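Workshop notebook, Kelthorpe
21st September
Varnish nibs, continued

Carrying on from Huguette's page. The Vorkirberg doors still come out of the finishing room with nibs in the top coat. Last batch was 11 doors and I would have passed two of them without rubbing down. The rest had the usual fine grit feel along the lower rails and a few real lumps near the lock stiles. None in the first coat that I could find, which makes me doubt the timber dust theory.

What I changed today, one thing per panel, all on offcuts of the same ash:

Panel A. Leite satin straight from the tin, stirred, not strained. Brush as normal.
Panel B. Same tin, 100 ml strained through the fine paper cone into a clean pot.
Panel C. Strained as B, extraction off and left to settle before starting.
Panel D. Strained as B, wiped first with a dry cloth from the rag drawer.
Panel E. Strained as B, wiped with a Dustell tack rag only.

All left flat under the shelf for 90 minutes before I went near them with a torch. Still soft at that point, but nibs show up well enough at a low angle.

A was bad, as expected. There is skin in that tin. The lid has not been seating since May, when somebody levered it with a chisel and bent the rim, and we have been topping it up from the new drum instead of throwing it out. Lid marked, tin to go.

B was much better, with small nibs only. C was a little better than B, though I would not swear to it. D was worse than B, and the specks were different: longer, slightly curled, standing up out of the film. I put the glass on them and they are fibres. E was the cleanest.

So the cloths are part of it. Cremilda said this in the spring and I did not follow it up. Sorry, C.

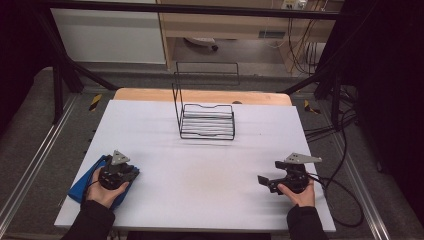
White table, wire rack in the middle, blue cloth folded at the left front corner.

Went through the rag drawer after that. It is a mixture: old cotton sheeting, some T-shirt, a few bought cloths, and things I could not name. The sheeting is the worst because it has been torn and never hemmed, and every torn edge sheds. The T-shirt pieces are soft but leave fluff if there is any wax left on the surface. Whatever goes in the wash with the sheeting picks up its lint, so keeping one good cloth in the same drawer does nothing for us.

Tape test on the cloths. Press a strip of clear tape down once, lift, stick on black card, look at it under the lamp. Cards are pinned above the sink with the cloth type written on the back. Sheeting nearly white with fibre. T-shirt moderate. Tack rag left a slight stickiness and hardly any fibre, but I do not want it leaned on hard because the residue can cause fish-eyes under the satin. Light pressure, one pass, refold often.

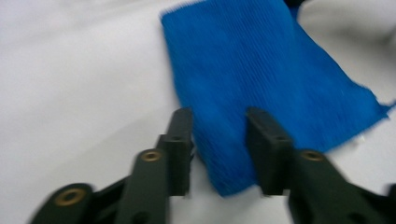
Blue ribbed fabric on white, ribs close and parallel.

Anything with a loop or a rib wants checking along the grain as well as across it. A cloth that feels smooth in one direction can drag in the other, and dragging is when it catches on an arris and leaves a thread behind. The two long fibres on panel D were both within a finger's width of the edge. I have eased the arrises on the next set with a worn pad before wiping. Should have been doing that anyway.

Washing. Cremilda's method, copied here so it is not only in her head: new cloths washed twice before first use, warm, no softener, nothing else in the machine. Hang them up, do not tumble. Shake outside, not in the corridor by the finishing room door. 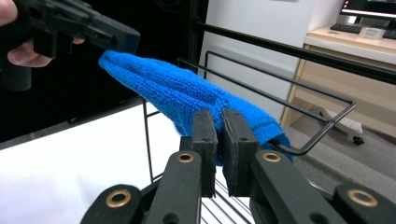
Softener is the part I would underline. It leaves a film on the fibres and the film goes on the work. We had cratering on the Vorkirberg sample board and blamed silicone from the saw table spray, and I am no longer sure that was right. Will run a panel with a softened cloth and one without -- same tin, same hour -- before I say any more about it.

Rubbing down the two best doors tomorrow with the 3,000 pad, wet, to see whether they polish up evenly or show witness lines. If they show lines they will need another coat and the delivery moves. Huguette to warn the client either way.

To order: paper cones, one tin of Leite satin, tape.
To do: empty the rag drawer, separate box for finishing cloths with a lid, label it. Wipe out the inside of the brush cupboard, there is dust on the top rail.

Temperature in the finishing room not recorded today, the thermometer has gone missing again.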